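8月
文:Wendy Cropper

4. カップ重ねタスクの記録手順(Skodel 評価セットアップ)

ここまでで腕の原点合わせとグリッパの開閉確認は済んでいる前提で書きます。まだの人は第3章に戻ってください。私も一度すっ飛ばして、午前中をまるごと無駄にしました。

この章でやるのは、プラスチックカップを重ねる動作を遠隔操作でデモとして記録して、Skodel の学習にそのまま流し込める形にするところまでです。学習のパラメータは第6章にあるので、ここではさわりません。カップ重ねなんて簡単でしょ、と思うかもしれないんですが、縁をつまむ動作と、筒の中に筒を入れる動作が続けて出てくるので、ごまかしがききません。Flestcombe での最初の比較でも、方策どうしの差がいちばんはっきり出たのがこのタスクでした。

4.1 準備

(1) 黒い天板を乾いた布で拭きます。指紋の油がつくとカップの滑り方が変わってしまうので、毎回やってください。

(2) カップを置きます。最初の配置はぴったり決めないで、配置表から1行選んで合わせます。配置表は Dorian Mallet が作ってくれたもので、Saliba フォルダの「layout」に入っています。印刷して横に置いておくのが楽です。画面で見ると行を読み違えます(私は読み違えました)。

(3) ケーブルの束を手で軽く持ち上げて、腕をゆっくり一周動かし、つっぱるところがないか見ます。

注意:この確認のときは必ず低速モードにして、片手を非常停止ボタンに置いてください。束が関節に巻き込まれると、コネクタが先に負けます。

(4) 照明を全部つけて、ブラインドを閉めます。午後3時を過ぎると西日がけっこう入ってくるんですよね。朝のデータと夕方のデータで色が別物になって、あとで泣きます。

4.2 デモの記録

(5) 操作用のPCで記録ソフトを立ち上げ、タスク名を「cup_nest」にします。大文字を混ぜないこと。混ぜると変換スクリプトが別タスクとして扱います。

(6) 腕を待機姿勢に戻してから、記録開始を押します。押してからひと呼吸おいて動かし始めてください。冒頭に静止区間がないと、時刻合わせがずれます。

(7) グリッパを下向きにして、つまむカップの縁の真上まで動かします。ここは横から寄せないで、上から。横から寄せるとカップを押してしまって、そのクセを方策がきれいに覚えます。ほんとにきれいに覚えるので、ちょっと感心しますが、困ります。

(8) 縁の片側を指ではさみます。力の設定は2のまま。3にするとカップがへこんで、次の段で引っかかります。

(9) 持ち上げて、受ける側のカップの真上へ。高さは少し余裕をとって、位置が決まってからまっすぐ下ろします。斜めに入れたくなる気持ちはよくわかるんですが、まっすぐでお願いします。

(10) 底が止まった感触があったら、そこで下ろすのをやめます。力覚のグラフを見ながらのほうが確実です。指を開くのはそのあと。開く前に腕を上げると、内側のカップが一緒についてきます。

(11) 待機姿勢に戻して、記録終了。成功か失敗かをその場でつけます。あとでまとめてつけるのは禁止です。思い出せません。

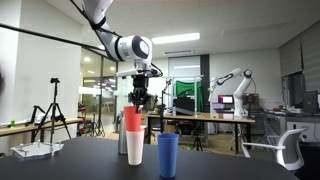

で、失敗した回のデータなんですが、消さないでください。ここ、よく聞かれます。私たちの方法では、失敗の軌道も「やり直しの起点」として使います。縁をつかみそこねて位置を直して、もう一度つかんだ、みたいな回はむしろ大歓迎! 成功だけで学習させた版は、最初のつかみが外れるとその場で固まりがちでした。やり直し入りの版は、外れてももう一度寄せにいきます。

1セットは13回です。10回を学習用、残り3回を確認用に分けます。どれを確認用にするかは人が選ばないで、スクリプトに任せてください。自分で選ぶと、どうしてもきれいな回を取っておきたくなるので。

メモ:続けて2セットやったら休憩。疲れてくると下ろす速度がだんだん上がって、グラフで見ると一目でわかります。Dorian は自分のグラフを見て「昼めし前がひどい」と言ってました。

4.3 記録後のチェック

(12) 再生ツールで各回を倍速で流し、グリッパの開閉信号と映像が合っているか見ます。指が閉じる瞬間を目印にすると早いです。ずれていたらその回は再変換。それでもだめなら「保留」タグをつけて先に進みます。

(13) データを共有サーバに上げます。Jestuvville 側の解析機は夜のうちに取り込むので、18時までに置いておけば翌朝には最初の曲線が見られます。

注意:アップロード中に記録ソフトを閉じないでください。閉じても警告が出ません。直してもらうよう頼んであるんですが、今の版ではまだです。

うまくいかないとき

・つかんだカップがくるっと回る → 指先のゴムが減っています。予備は工具箱の二段目。交換したらグリッパの原点合わせをもう一度。

・持ち上げたとき受ける側のカップまで浮く → 重ねるのが深すぎます。(10) の止めどころを少し早めに。

・腕が途中で止まって赤ランプ → たいていはケーブルの張りすぎです。電源を切って、束の余りを作ってから再開。同じ姿勢で続けて止まるなら、そこで作業をやめて私を呼んでください。

・配置表と実際の置き場所が合わない → 表の版を確認。左上に版の番号が書いてあります。古いのが引き出しに残っていたら捨ててOKです。

記録が1セットそろったら、次は第5章の変換スクリプトです。カップは片づけなくていいので、そのまま置いておいてください。第5章の最後で、もう一回だけ使います。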